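Last updated: 2022-09-25

Kashindye Sim Grasps — README

Our robotics club's first shared set of simulated gripper runs, and we're so happy it's finally up! Everything was rendered on the two club machines, between homework and practice.

What's in it
- 800 short episodes, 12 practice tasks
- wrist view only — the outside view comes with the February release
- joint angles and gripper opening for every step

Objects and surfaces get their textures at random, so expect wild colors. Episodes that failed are in there too, marked `ok=0`. Please keep them when you train!

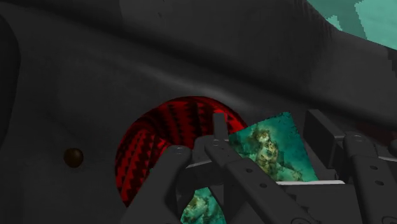
Tipene Katene wrote back after trying the set that the gripper opening lags the pictures by 2 steps in the Lalport tasks, and asked whether we could shift it before the next release. We can, and we will — great catch!

Related
- Skesport: task builder
- Pravinetti: our training scripts
- Lalport task notes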